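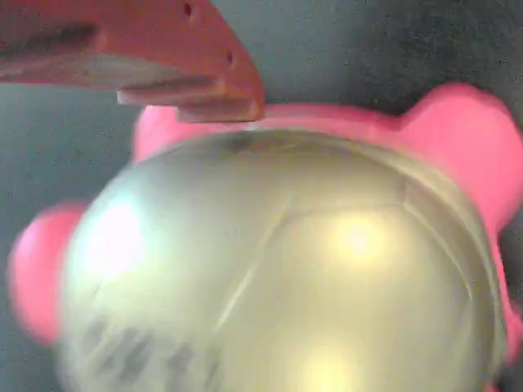
**Triris cell 2 – fault review meeting**

Minutes, September. Meeting opened 14:10, Fotville site, upstairs room.

Chair: Sanaa Ouazzani
Also present: cell operators (both shifts), maintenance, controls, site safety. Pelletier joined by phone from item 3 onwards.
Apologies: purchasing.

**1. Minutes of the last meeting**

Agreed with one correction. The spare finger set was listed as fitted; it had been received into stores only. Action on labelling the stores shelf carried over.

**2. Account of the fault**

Controls read out the log. The cell was running the mixed goods programme on the Stoltora arm. At cycle 3894 the arm went down to the pick height and the controller reported "grip confirmed" before the fingers had closed on the item. The arm then lifted and moved sideways at full transfer speed. The item was pushed across the work surface by one finger and came to rest against the guard.

The operator pressed the emergency stop. The arm stopped within its rated distance. No one was inside the guard and there was no injury. The item was scuffed and has been set aside.

The day shift operator said that the same false message had come up once before, earlier in the week, and had been cleared with a reset. It was not written in the fault book. The chair asked that all resets be written down from now on, including those that clear first time.

**3. Findings so far**

3.1 Grip sensing. The controller decides that an item is held from motor current alone. Maintenance found the left finger stiff over the last part of its travel. The extra load raised the current to 195 mA, over the set threshold, with nothing between the fingers. Controls repeated this on the bench with the finger removed and refitted.

3.2 Height. The programme takes the pick height from the depth camera. Shiny, curved items give poor depth readings and the height can come out wrong by up to 2 mm. Controls did not think this caused the fault but said it left little clearance above the rim of some items. Pelletier asked whether the two faults could add together. Controls said yes, if the finger touched the item on the way down and loaded the drive further. Not yet tested.

3.3 Speed. The arm goes to transfer speed as soon as grip is confirmed. There is no second check after the first few millimetres of lift. Site safety noted that this step was in the original Triris specification and was taken out during commissioning to save cycle time. No record could be found of who agreed to it. Pelletier will look through their copy of the commissioning papers.

3.4 Guarding. The guard held. One lower fixing was found loose and has been tightened. It is not known whether it was loose beforehand.

**4. Discussion**

Maintenance asked for the left finger drive to be replaced outright. Controls would sooner keep it in place until the height test is done, as the stiff drive is the only one that shows the fault. Agreed to keep it for bench work only. It is not to go back on the cell.

Raising the current threshold was discussed and turned down. Soft items already sit close to the present value and would be reported as missed picks.

The night shift asked whether the cell could run at reduced speed in the meantime. Site safety did not agree – the false message would still occur, only more slowly. The cell stays locked off until actions 5.1 to 5.3 are closed.

**5. Actions**

| No. | Action | Owner |
|---|---|---|
| 5.1 | Fit spare finger set and check travel by hand and under power | Maintenance |
| 5.2 | Put back the second grip check after lift | Controls |
| 5.3 | Run 1000 cycles with the guard closed and no operator at the cell, logging current on every pick | Controls |
| 5.4 | Test height error and stiff drive together on the bench | Controls |
| 5.5 | Search commissioning papers for the change in 3.3 | Pelletier |
| 5.6 | Add all guard fixings to the weekly check sheet | Maintenance |
| 5.7 | Brief both shifts on the fault book | S. Ouazzani |

**6. Any other business**

The pendant cable on cell 2 is worn near the plug. Maintenance to change it while the cell is locked off.

Next meeting to be called when 5.3 is complete. Meeting closed 15:25.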